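Flerkulow: Region-Free Blu-ray Edition
Distributed by Plindo

Price: 30.00
Discs: 3
Running time: 166 minutes
Stock: limited, 788 copies pressed

About this release

Plindo calls Flerkulow "the lost masterpiece of slow cinema". We've sold enough lost masterpieces to be wary of the phrase. It is a long family drama set in a river town, directed by Anas Ashour, and it played at a handful of festivals before dropping out of sight. Some of our customers will love it. Others will be checking the clock by the second funeral.

What you get

Disc one holds the film in a new transfer. The night scenes are much better than on the old DVD, though the sleeve's talk of "breathtaking clarity" is pushing it, as the river chapters still look soft. Disc two has a shorter cut, which the director has never liked and which a fair few people will prefer. Disc three is extras: a long interview, two trailers and a commentary by the editor, Anitha Suvarna. Her commentary is the best thing in the box. She is quite willing to say which scenes she wanted gone.

The booklet

Two essays, one of them useful. The other compares the film to nearly everything.
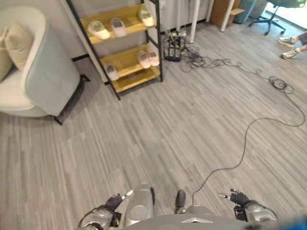
Sound and subtitles

Stereo only. The sleeve says "fully restored audio", but there is a hum under most of the kitchen scenes. English subtitles are new and read well, apart from the songs, which are left untranslated.

Should you upgrade?

If you own the Weerakoon DVD, the picture alone may be worth it. If you bought the Pota box in January, you already have this transfer and would be paying for the commentary.

Delivery

Orders placed before 3 pm go out the same day. Opened discs can be exchanged only if faulty.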